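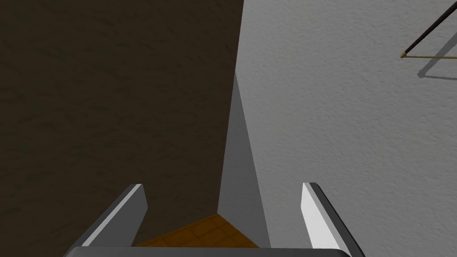 A dark brown wall, left side.

I painted my spare room brown in April, and I've been defending it at dinner parties ever since. My friend Graciela Alarcón still calls it the cave. Fine! I like a cave.
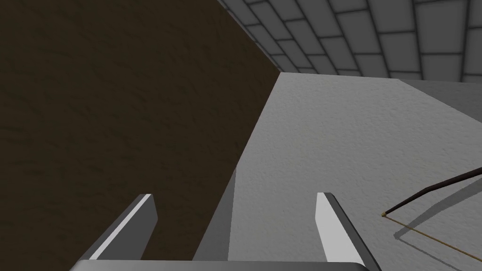
Brown again, with a bit of mottling.

White walls are what we pick when we're scared of the next buyer. I lived with them for 20 years - never loved one.

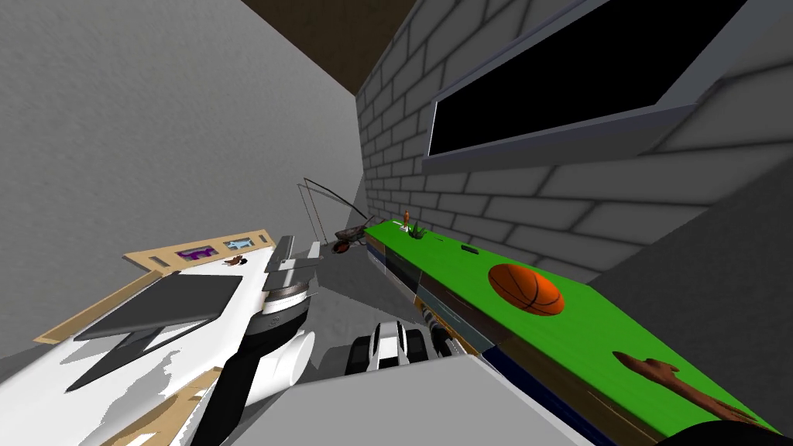
What about resale?

You can repaint a room on a Tuesday with 2 cans and a sandwich break.

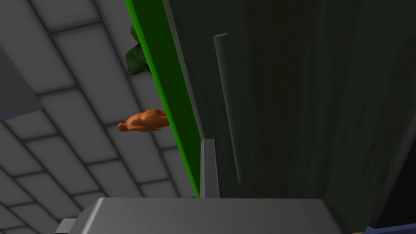 So go dark, or go green, and let your sister-in-law complain. She doesn't sleep there.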